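Library > Equipment Reviews > Workshop and Craft > Finishes

Cedora Clear Board Oil: A Review for Shared Workshops and Teaching Kitchens

Published Dec 31, 2021 by the Amanbridge Equipment Library

The Amanbridge Equipment Library lends tools, small appliances and kitchen goods to member households and to groups working in schools and community halls. Wooden boards are among the items most often borrowed and they are also among the items most often returned in poor order. The Library has therefore had to take an interest in board oil, and this review sets out our findings on Cedora Clear Board Oil, which replaced our previous product in June.

Cedora is sold as a food-safe oil for chopping boards, serving boards, rolling pins and wooden spoons. The label gives the contents as mineral oil with a small amount of beeswax. It contains no nut oil, and this was a condition of purchase for us, as our boards go to groups whose members may have allergies. We bought the 609 ml bottle. A smaller size is available but the price per millilitre is a good deal higher, and we cannot recommend it to any borrower who looks after more than one board.

Packaging

The bottle is sturdy and stands well on a shelf. The cap is less satisfactory. It has a narrow spout under a flip lid, and in a cool store room the wax thickens and gathers in the spout. Our staff got into the habit of standing the bottle in a jug of warm water before use. Instructions to this effect are printed on the back of the label in very small type, and members who had borrowed the bottle did not always find them. We have since tied a card to each bottle.

Application

The method is the usual one. The board should be washed, dried on its edge and left until the following day. A small pool of oil is poured into the middle and worked outwards with a lint-free cloth, along the grain, then over the end grain, which takes a good deal more. The surplus is wiped away after several hours. Cedora spreads easily once warm and does not drag. On beech and maple it went in evenly. On an older sycamore board with a great many knife marks it tended to sit in the cuts, and a second wipe was needed.

Three coats are advised for a new board. We followed this advice and found that the second coat made the most visible difference. The third made little, except on the end grain. For boards already in regular use, one coat between loans has been enough.

There is a mild smell on opening the bottle, rather like a candle, and it does not pass to food so far as our testers could tell. Bread and soft cheese were left on treated boards for an afternoon and neither picked up any taste.

Comparison with Arboleda

Our former product was Arboleda Kitchen Oil, a plant-based oil that dries hard. It gives a handsome finish with more depth of colour than Cedora, and water beads on it for longer. Against this, it needs several days to harden fully, and during that time the board cannot be lent. Cloths soaked in it must be laid flat outdoors to dry or stored in water, as with any drying oil, and this proved a burden in a building shared with other bodies. Cedora does not dry in this way and a board may go out the next morning.

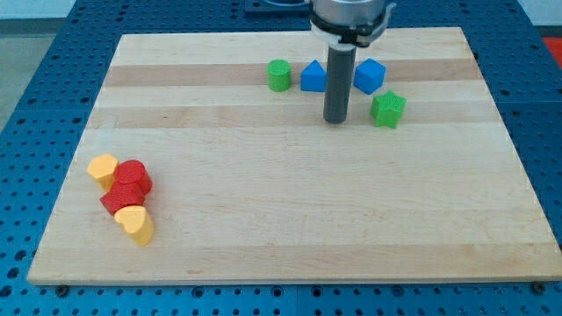
Pale woods are the harder test of any oil. Arboleda turned our lighter boards a distinct honey colour, and some members disliked this. Cedora deepens the tone slightly and brings up the difference between the lighter and darker bands of grain, but it leaves the wood looking much as it did when new. Members who want to keep a light kitchen light will prefer it — those with walnut or oak may see very little between the two.

Durability is where Cedora gives ground. A board used daily and washed by hand began to look dry within three weeks. Arboleda lasted more than twice as long under the same treatment. A household with one board and a good memory will find this no hardship. A larger kitchen may wish to keep a written record of when each board was last done, as we now do.

Neither oil will rescue a board that has been through a dishwasher. Splits and cupping should be dealt with first, or the board withdrawn.

Cost

We have treated 100 boards from our stock and are well into our second bottle. The cost of each treatment is low enough that we do not pass it on to borrowers. Cloths have been the greater expense.

Recommendation

The Library recommends Cedora Clear Board Oil for lending collections, teaching kitchens and households with pale wooden boards. It is not our first choice where a hard-wearing finish matters more than a quick return to use. We should like to see a wider spout and larger print on the label. Bottles may be borrowed from the main desk with a cloth and a card of instructions.

Reader comments (3)

beechandbone: Agree about the spout. I decant mine into a clean jam jar and dip the cloth in. Much less bother.

Clokura Crafts: We use the Arboleda on our spoons and would not change, but we can leave them on a rack for a week. Did you try thinning the Cedora at all?

m_hallside: Is the beeswax a problem for vegan kitchens? Our hall has a group that meets on the first of the month and they would want to know before we buy it.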